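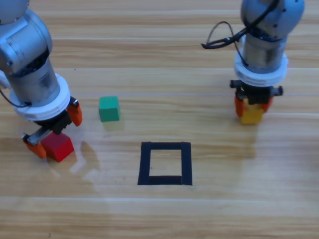
House Rules of Hasdale is a collection of 2000 rules that people in Hasdale and Uscombe apply to board games, card games and dice games, and that the printed rulebooks don't mention. Some of them improve the game. Most of them seem to date from an argument. You don't need much equipment to start one: give a family a square of black tape on a wooden tabletop and three small colored cubes, and by supper there will be a penalty for touching the tape and a cousin who says there never was. We write down the penalty, and we write down the cousin.

The files cover 122 games. Version 3 is the current one. Version 2 had the dice games listed twice, and if you cited it, please check your totals.

## What's in the folder

- `rules.csv` - one row per rule, in the words of the household that sent it
- `games.csv` - game titles, with local names (the same card game has five names in Hasdale and a sixth in Uscombe that we can't print)
- `disputes.csv` - rows where two people under the same roof gave different answers
- `forms/` - the blank survey form, including the old one with the misspelled title

## Fields in rules.csv

| Field | Meaning |
|---|---|
| `rule_id` | A number. Gaps are rules that were withdrawn after a family meeting. |
| `game_id` | Matches `games.csv`. |
| `town` | Hasdale or Uscombe. |
| `text` | The rule as written, spelling untouched. |
| `kind` | `setup`, `scoring`, `penalty`, `kids`, `snacks` or `other`. |
| `claimed_official` | `yes` if the household believes the rule is in the box. |

The `snacks` value was meant as a joke and now holds more rows than `setup`. Stacking rules, where a piece may sit on another piece, go under `scoring` if they earn points and under `penalty` if the pile falls over.
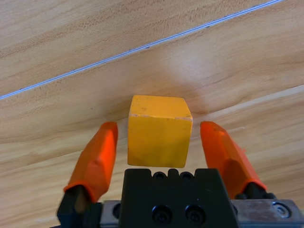 ## How the rules were gathered

Paper forms went out in February through the Godoy, a café in Hasdale with a shelf of games and a relaxed view of missing pieces. People filled them in at the table or took them home. The Uscombe forms were left in the lobby of the bus station, and this explains the number of rules about games you can play while standing up.

Each form was typed in by one person and checked by another. We kept the spelling. We kept the capital letters too, including the form written completely in them, whose author feels strongly about free parking spaces. Phone numbers and family names were taken out. "Grandma" was left in, on the grounds that there are a lot of them.

Where a rule made no sense to either of us, we coded it `other` and moved on. You are welcome to try. Row 100 has been read aloud at several dinners and still hasn't been cracked.

## Known problems

**Everyone thinks they're right.** `claimed_official` says what the household believes. We did check the printed rules for some games, but the results were hard on people's feelings and are not included.

**Missing pieces.** A good share of these rules exist to cover for a part that went under the couch years ago. A button becomes a horse, the horse gets its own turn, and then it's tradition. Any small block will do for a lost piece, and the rule gets rewritten around the block.
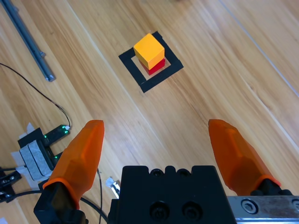
One early user wrote in to complain that we had counted "youngest goes first" and "youngest goes first unless she won last time" as two rules, and asked us to merge them. We have thought about it and the answer is no. The second one has a whole history in it. If you want them merged, group on `game_id` and `kind` and tidy up the rest by hand, as the user in question eventually did, with a second message about how long it took.

**Uneven towns.** Hasdale sent far more forms. Please don't use this collection to prove that Uscombe is more honest. Uscombe has already tried.

**Age.** We didn't ask how old anyone was. The handwriting suggests a range.

**Stacking order.** Several families play games in which the color of the bottom piece matters, and others in which only the top one does. The old form had one box for both. Rows entered from it say "green on top" or "red at the bottom" and leave the rest to you.

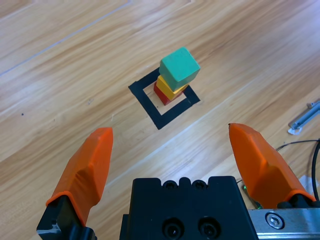

## Using it

Open the CSV files in anything that reads CSV. They are UTF-8, with commas inside quotes, and one row contains a drawing of a duck made out of punctuation. Leave the duck alone - two spreadsheet programs have already turned it into a date.

Corrections go in the `fixes` file, one per line, with the `rule_id` first. New rules are welcome from Hasdale and Uscombe. We had a kind offer of forms from Trudley as well, but they play the crossword game there with proper nouns allowed, and we'd like to finish the current version before getting into that.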